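How to Clean a Clear Acrylic Storage Box Without Scratching It

Acrylic marks more easily than glass, and most of the damage is done during cleaning. The method given here works for open-topped boxes, drawer organizers and display cases.

What you need

Dish soap
A large bowl or a clean sink
2 microfiber cloths, freshly washed
A soft paintbrush
Plastic polish, only if the box is already scratched

Do not use window cleaner with ammonia, rubbing alcohol, acetone or scouring powder. They can cloud the surface or start fine cracks along the glued edges. Paper towels are too rough.

Step 1. Empty the box and brush out the dust. Work the paintbrush into the bottom corners, where grit collects. Turn the box over and tap the base with your palm.

Step 2. Rinse with lukewarm water. Hot water can warp thin panels.

Step 3. Add a few drops of soap to the bowl. Wipe the walls with a wet cloth in straight lines from the rim down, using light pressure. On a tall box, do the inside first. If your hand won't reach the base, wrap the cloth around a wooden spoon and fasten it with a rubber band.

Step 4. Rinse again and shake off the water.

Step 5. Dry with the second cloth. Pat the panels first, then wipe. Stand the box on a smooth, clean table and look through the walls from a low angle. Streaks are easier to find this way than from above.

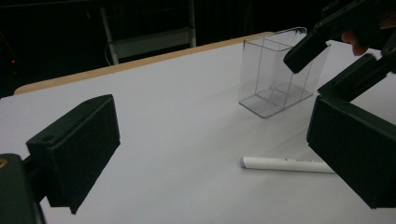
If streaks remain, go over them with a barely damp cloth and dry again.

Sticker residue comes off with a little vegetable oil. Leave it on for 8 minutes, rub with a fingertip, then wash the box again with soap.

For light scratches, put a small dab of plastic polish on a dry cloth and rub in circles. Deep scratches that catch a fingernail need sanding, and on a cheap box it makes more sense to replace it.

Store boxes with a sheet of tissue between them if you stack them.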